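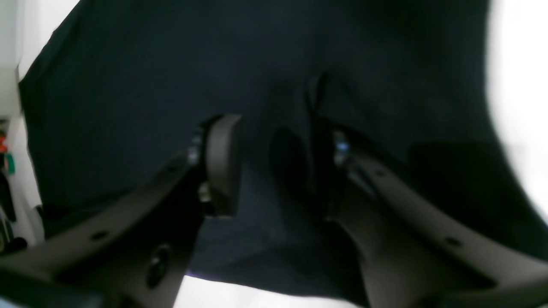

Why does dark fabric show every crease once it's sewn up?

Because a crease changes how the light hits the cloth, and on a deep color the raised part goes pale while the dip goes nearly black. Pressing before you cut saves you most of the grief.

Okay, so that's where we start this week. Handout 3, Handling Dark Cloth, for those of you who keep them in order (Yen-ting, I've seen your binder and I'm jealous).

Navy is the color I get the most questions about. It looks black in the evening and blue at ten in the morning, and people cut into it under the wrong lamp and then wonder why the sleeve doesn't match the front. Soft navy cloth is worse, it gathers up the second you pinch it, and the folds are so faint you can lose a whole one in the shading. Run your palm over it before you trust your eyes!

Before you cut

Prewash if the finished thing will ever be washed. Cold water, on its own. Dark dye travels, ask me about my white towels.

Press from the wrong side with a cloth in between. If you iron straight on the right side you'll get shine, and I have never once gotten shine out completely. Steam helps a bit. Vinegar and water helps a bit more, but test a scrap.

Check for nap. Stroke it one way, then the other. If one direction looks darker, every piece gets laid the same way up, and yes, that eats more yardage.

Marking

Chalk, white or yellow. The Filaditz pencils in the drawer are fine on cotton but they drag on anything soft, so I'd go with tailor's tacks there. Thread tacks take forever — I know — but they don't rub off while you're hunting for your scissors.

Picking it up and moving it

This is the part Arvid asked me to write down. Don't grab a cut piece by one pinch in the middle. All the weight hangs off that one spot, the bias edges stretch, and you've made yourself a crease to press out again. Slide both forearms under and lift it flat, or roll it on a tube. For small pieces, two corners on the same grain line will do.

Let a piece rest for 30 minutes after you move it if it's at all stretchy. I used to skip this and my hems told on me.

For next time

Bring half a yard of something dark and a lint brush. Cut 5 squares, same size, and press each one differently: dry, steam, with a cloth, without, and one not pressed at all. Label the backs. We'll put them by the window and then under the Coetzee lamp and see who can still tell which is which.

Nicanor has the spare pressing cloths if you missed out.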